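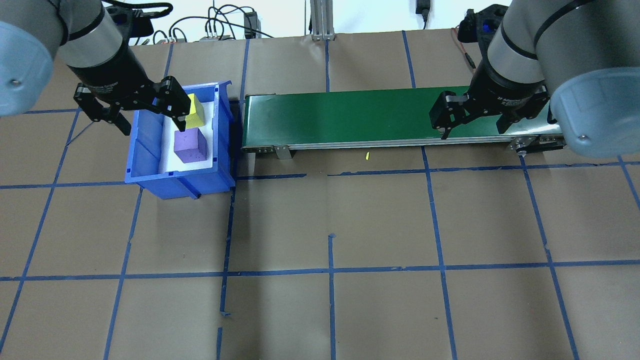 Roy Naylor
Stores and Layout Supervisor, Lurnisdale site

Forum: Workshop Practice > Storage, Benches and Floor Marking
Thread: Open-fronted bins beside a short belt conveyor

Members are invited to comment on the arrangement of storage bins at the short conveyor at Lurnisdale. The surface is covered in brown kraft paper and marked out in large rectangles with blue tape. The bins are the blue plastic stacking type with a slanted front lip. The goods are coloured foam blocks, which mark easily and shed small pieces.

The points on which I should be grateful for advice are the use of a white foam lining inside the bins, the suitability of kraft paper as a covering, and whether the tape grid should be kept once the layout has been agreed.

R. Naylor

----------
Kourkoulas
Member, 500 posts

I would support the lining. Foam blocks dropped on to bare ribbed plastic pick up lines along their lower edges, and a white lining also shows the colour of the contents clearly under poor light. A purple block on blue plastic is easily overlooked. On white it is not.

The lining should be cut to a close fit. A loose one will lift at the corners, and crumbs will collect beneath it.

----------
Skakton
Member

I must disagree with the previous contributor on one point. A fitted lining reduces the usable depth of the bin, and with the open-fronted pattern there is little depth to spare at the lip. We removed ours in February after repeated complaints that blocks placed at the front were rolling out. A thin sheet laid on the base alone would be sufficient.

With regard to the paper, I have no objection to it, provided that it is replaced at fixed intervals. Ours is changed every four weeks.

----------
Kourkoulas
Member, 500 posts

Cubes do not roll, as a rule. I accept that cut offcuts with sloping faces may behave differently, and would suggest that these be placed towards the back wall.

----------
Roy Naylor
Stores and Layout Supervisor, Lurnisdale site

I am obliged to both members. A further view is attached.

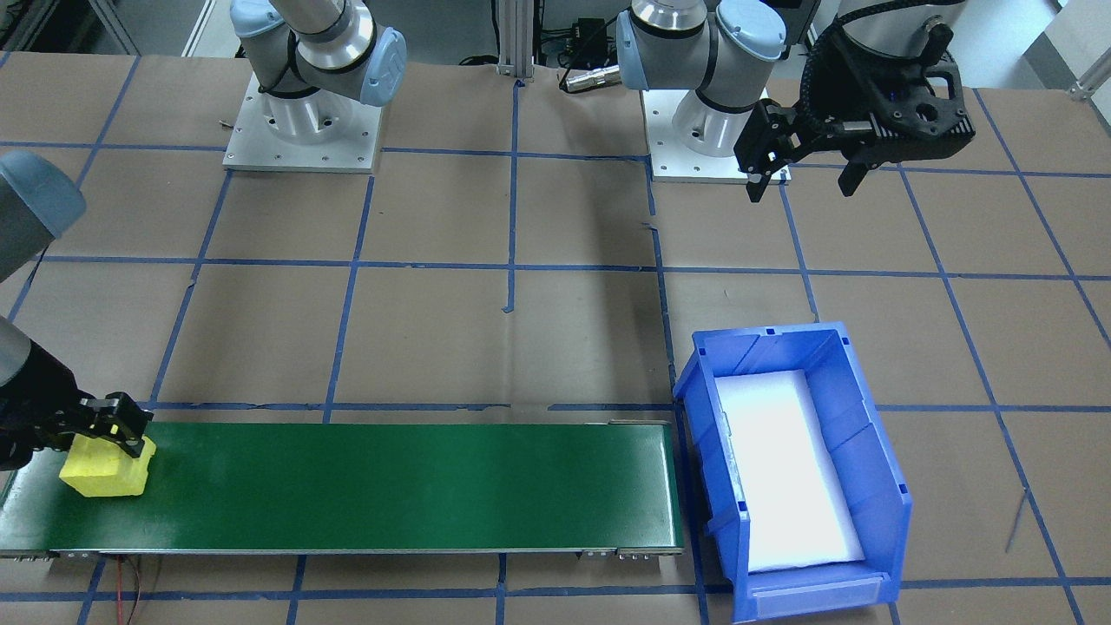 Conveyor and bin on the taped paper, with a yellow foam block at the left end of the belt.

The belt itself gives no cause for concern. I would, however, welcome opinions on the tape, which was laid by hand and is a little wavy in places.

----------
Triritz
Moderator

The tape should be relaid before any measurements are taken from it. There are loose ends near several of the crossings, and these will catch on sleeves and on the base of any bin that is slid across. Each strip should be cut square and pressed down along its full length. A straight edge and 15 minutes of care will improve matters considerably.

I would also draw attention to the red and black wires hanging beneath the conveyor towards its left end. These ought to be clipped up - whatever is decided about the bins.

----------
Skakton
Member

Agreed as to the wires. I do not agree that the tape need be perfect. It marks areas, and a slight wave makes no difference to where a bin is put down.

----------
Triritz
Moderator

That depends on whether the grid is to be used for measuring. Perhaps Mr Naylor would confirm.

----------
Roy Naylor
Stores and Layout Supervisor, Lurnisdale site

The grid is used for placing only. I shall nevertheless have the loose ends trimmed and the wires secured. The lining will remain for the present, and Skakton's thin base sheet will be tried in one bin alongside it. I shall report to this thread when both have been in use for four weeks.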